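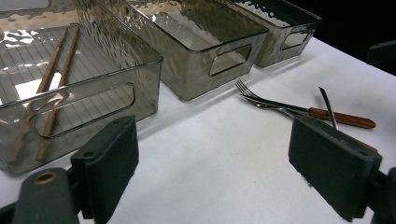
Friday, November 11, 2022
Workshop notebook, back bench

Cutlery and bins, continued from the last page.

Started at nine. Goal for the day was to settle how the utensils get sorted before the drawers go in at the Pollville kitchen. Mairéad wants a layout she can hand over in December without standing there explaining it. We have the smoky gray bins, the clear kind with the rippled walls and a handle hole, and a mixed pile of utensils out of the old kitchen.

Bench covered in white before anything else. Last time I did this on bare wood and kept losing the brown handles against it.

Bins first. Set three in a row on a slant, working from the near left toward the back. I had them square to the bench edge to begin with and kept knocking the middle one with my sleeve when reaching for the back one. On the slant each one has some room in front of it. In a drawer they will have to be square, so this is only for sorting.

Order, near to far:
Chopsticks
Forks
Knives

Spoons don't have a bin yet. See below.

Chopsticks went first, one pair only, in the near bin. They lie fine if you put them in at a diagonal. Straight along the length they also fit, but they roll to one wall and sit on top of each other. With more pairs in there it will matter less. Sinéad's note from the earlier page says to give chopsticks the longest bin we have, but all three of these are the same style so there is no longest. Crossed that line out and initialed it.

The bottoms have fine lines in them, a sort of grid. Crumbs will find those. Mairéad asked for a liner and I have cut one from shelf mat to try. Cut it a bit tight, trimmed it twice, and it now lies flat. Kept the paper pattern and put it in the envelope at the back of this book. If anyone cuts more, cut on the outside of the pencil line.

Light. The overhead tubes bounce off the ripples badly and you can't judge from above what is in a bin if you stand right under them. Step to the left and it clears. Not a problem inside a drawer. It is a problem if the bins end up on the open shelf, which is what the Kulix drawing has for the coffee corner. Sent a message about that. No answer yet.

Forks and knives. Laid out on the white to compare lengths before binning. The wood-handled table knives are the reddish-brown ones with the small metal rivets. I like them, they feel right in the hand, but they are the ones that cause the trouble. They can't go in the dishwasher with the rest, and whoever unloads is going to mix them in with the others the first week. My suggestion is that they get a bin to themselves and the bin goes next to the sink and not in the drawer. Mairéad does not agree. She says people look for a knife where the forks are, and if it isn't there they take one from somewhere else and the bin by the sink just collects dust. Fair point. Left it open for now.

Tried the fork both ways around in the bin. Tines away from you is better. Handles toward the hand, same for everything, and the label goes on the short end under the handle hole so you read it when you pull the bin out.

Labels. First set was printed on the ordinary white stock and I stuck one on the rippled wall. It lifted at both corners before lunch. The surface is too uneven for it to get hold of. Tried three things:

Wiped the wall with alcohol, let it dry, same label again. Held longer, one corner up by two o'clock.
Clear tape over the whole label. Holds, looks poor.
Hang tag through the handle hole with string. Holds, looks good, gets in the way of the hand.

Going with tape for the trial and will ask Biltden whether they have a softer label. Their catalog lists one for textured plastic, 200 to a roll. We need nowhere near that many but the rest will get used on the paint shelf.

Lunch. Back at one fifteen.

Afternoon was drawer fit. The Hennessy drawers are the shallow ones and I have one of the boxes here without its front. Inside depth is fine for the bins with the liner in. Inside width takes two side by side with a gap left over. Measured the gap at 30 mm. That is annoying, too small for another bin and big enough for a teaspoon to fall into and stay there forever. Options:

Pack the gap with a strip of wood, screwed from underneath.
Turn one bin crosswise and see what that leaves.
Leave it and let the bins slide.

Did the second one for a quarter of an hour and gave up. It makes the front bin impossible to lift out, as the handle hole ends up against the drawer side. The strip is the way to go. There is some offcut beech in the rack that would do. Sinéad, if you are in before me, please don't use the long piece for door stops, I have written CUTLERY on it in pencil.

Third bin goes behind the first two if the drawer is pulled all the way out. It won't be pulled all the way out. People open a drawer halfway and take what they see. So whatever goes in the back should be the thing that gets used least, and on that basis it's the chopsticks that go to the back, even though they were first in my order this morning. Changed the order for the drawer:

Front left, forks
Front right, knives
Back, chopsticks

Spoons. Still no place. There are more spoons in the pile than anything else and I kept putting this off. Either they take the back bin and the chopsticks go in a jar on the counter, or we open up a second drawer. Mairéad rang at half past two and I put it to her. She would like the second drawer left for dish towels. She is okay with a jar. I am less keen on a jar because of the counter space next to the stove, but it's her call and a jar is easy to undo. So:

Front left, forks
Front right, knives
Back, spoons
Counter jar, chopsticks

Then an hour later I thought about it again. If spoons are the biggest group they get used the most, and I have just put them at the back, which goes against what I wrote four paragraphs up. Swap knives and spoons? Knives in the back bin would solve half of the wood handle argument too, because they would be out of the way of the person unloading. Will put that to Mairéad on Monday. Not changing the list again today.

Noise. Worth writing down. Metal dropped into a bare bin is loud. With the liner in it is a dull sound and you don't mind it. The kitchen at Pollville opens straight onto the reading room, so I would count this as a better reason for liners than the crumbs. Suggest we line all of them.

Cleaning. Rinsed the liner under the tap with some flour rubbed in. Comes out with a brush, doesn't come out with a sponge. Somebody will need to be told that. I will put it on the sheet that gets taped inside the cupboard door.

Costs so far, for the job file. Spent 218 on bins, shelf mat and the alcohol wipes. The allowance for the whole fit-out of the kitchen is 2,583 and the drawers have eaten most of it, so there isn't much room for changing our minds about the bins. They are fine. I would buy the same again, maybe with a plain wall if they make one, on account of the labels.

Things that did not work, so we don't try them again:

Permanent marker straight on the plastic. Can't read it against the gray. Comes off with alcohol if you get to it early.
Double-sided tape under the bin to stop it sliding. Stops it sliding, also stops it coming out. Took a putty knife to get it free and left a mess on the drawer bottom — cleaned up, but you can see where it was.
Nesting the empties to save space on the bench. They grip each other. Put a scrap of card between them if you have to stack.

Left as it stands tonight: drawer box on the floor under the bench with a cloth over it. Please don't step in it. Liner pattern in the envelope. Taped label on the one bin, leave it on over the weekend so we can see if it stays down.

To do:

Cut the beech strip to suit the gap, dry fit, no glue.
Cut the rest of the liners.
Ask Biltden about the roll of labels.
Chase Kulix on the open shelf and the glare.
Get a jar. Wide enough for the chopsticks to come out without tipping it.
Ask Mairéad about knives at the back.
Oil the wood handles. A couple of them felt dry. Use the food-safe stuff from the tall cupboard and not the bench oil.
Write the sheet for inside the cupboard door.

Added 4:40. Sinéad Breathnach came by and tried the drawer without being told anything, which was useful. She opened it halfway as expected and took hold of the front bin by the handle hole to pull it forward. I had assumed people would reach in and pick out a fork. If they are going to drag the bins, then the strip has to run the full length of the drawer or the bin will catch on the end of it. Make the strip full length, and round over the front corner.

She also asked why the forks are on the left. No reason, it's how they were lying on the bench. She is left-handed and says it suits her. Leaving it.

Mairéad Doherty has the key on Monday. I am in from ten.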